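3.2 Weeknight cooking times

Parents in Lutport and Mameck kept a meal diary for 23 evenings in June. They noted when cooking began, when food reached the table and what was served. Dinners started after 5 pm took less time and drew on fewer fresh vegetables – pasta and eggs were the usual choices. Households that had chopped or marinated something the night before sat down 15 minutes earlier. Coman and Olteanu coded the entries separately and settled differences by discussion.

Figure 2. Fingers of a robot hand, pointing downward.
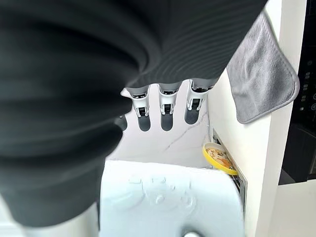
3.3 Packed lunches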